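Förderverein > Projekte > Feuerwehr und Rettung > Zwischenberichte

Suchbegriff eingeben Suchen

Zwischenbericht an die Zhong-Stiftung
Neues Mehrzweckboot für die Feuerwehr Jedlow
Stand: Juni 2020

Sehr geehrte Damen und Herren,

das Boot schwimmt! Vor allem anderen wollten wir Ihnen das mitteilen, denn im April sah es noch so aus, als müssten wir die Abnahme in den Herbst schieben. Die Werft in Bevovside hat den Rumpf dann doch fertig bekommen, und seit der Überführung liegt er an unserem Steg unterhalb der Schleuse, mit Motor, Bugklappe und Schleppgeschirr.

Die Abnahmefahrt verlief sehr ordentlich. Mit voller Besatzung und beladener Pumpe kommt das Boot auch gegen die Strömung gut voran, und über die Bugklappe lässt sich eine Trage von einem flachen Ufer aus an Bord bringen, ohne dass jemand bis zur Hüfte im Wasser stehen muss. Wer das alte Schlauchboot kennt, weiß, was das für uns bedeutet. Zwei Mängel stehen im Protokoll: Die Lenzpumpe schaltet zu spät ein, und der Suchscheinwerfer flackert bei niedriger Drehzahl. Beides behebt die Werft auf eigene Rechnung.

Ausbildung

Bisher haben 7 Kameradinnen und Kameraden den Bootsführerschein abgelegt, alle im ersten Anlauf. Zusammen kommt die Wehr seit Beginn des Projekts auf 207 Übungsstunden, davon der größere Teil an Land: Knoten, Funk, Slippen des Trailers, Motorkunde. Die Pause im Frühjahr hat uns natürlich zurückgeworfen. Inzwischen üben wir wieder in kleinen, festen Gruppen, und die Beteiligung ist so gut, dass wir Termine doppelt anbieten mussten (das gab es bei uns lange nicht mehr). 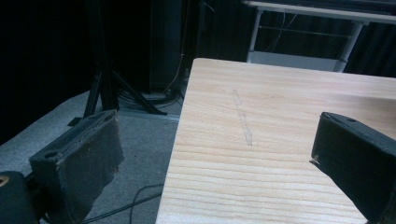
Schwarz gepolsterte Greiferfinger über einem hellen Holzbrett

Einsatzgebiet und Alarmierung

Die Leitstelle führt das Boot seit der Abnahme unter eigenem Rufnamen. Unser Abschnitt reicht von der Schleuse Jedlow bis zur Straßenbrücke in Bevovside und schließt den Altarm mit dem Campingplatz ein. Für die Einsatzplanung nutzen wir das Programm Sastix, in dem jetzt 46 Zufahrten und Slipstellen hinterlegt sind, jeweils mit Tragfähigkeit, Schlüsselnummer und Wendemöglichkeit für das Gespann. Das war eine Fleißarbeit und hat riesigen Spaß gemacht, weil dabei auch Ältere aus der Alters- und Ehrenabteilung mitgefahren sind, die noch jeden Feldweg kennen.

Mittelverwendung

Der Abruf der zweiten Rate ist erfolgt. Gegenüber dem Finanzierungsplan liegen wir 4.000 Euro günstiger, weil der Trailer gebraucht übernommen werden konnte. Wir bitten darum, diesen Betrag für Trockenanzüge und zusätzliche Rettungswesten umwidmen zu dürfen. Ein Angebot des Händlers liegt bei, ebenso Abnahmeprotokoll und Belegliste.

Nächste Schritte

– Mängelbeseitigung und Nachabnahme der Lenzpumpe
– Nachtübung gemeinsam mit der Wehr Bevovside
– Überdachung des Liegeplatzes, Bauantrag ist eingereicht
– zweiter Lehrgang für Bootsführer

Eine öffentliche Bootstaufe holen wir nach, sobald Veranstaltungen in dieser Größe wieder möglich sind. Sie sind dazu schon jetzt herzlich eingeladen, Mitfahrt inbegriffen!

Mit kameradschaftlichen Grüßen
Der Vorstand des Fördervereins der Feuerwehr Jedlow

Kontakt | © Förderverein Feuerwehr Jedlow | Nach oben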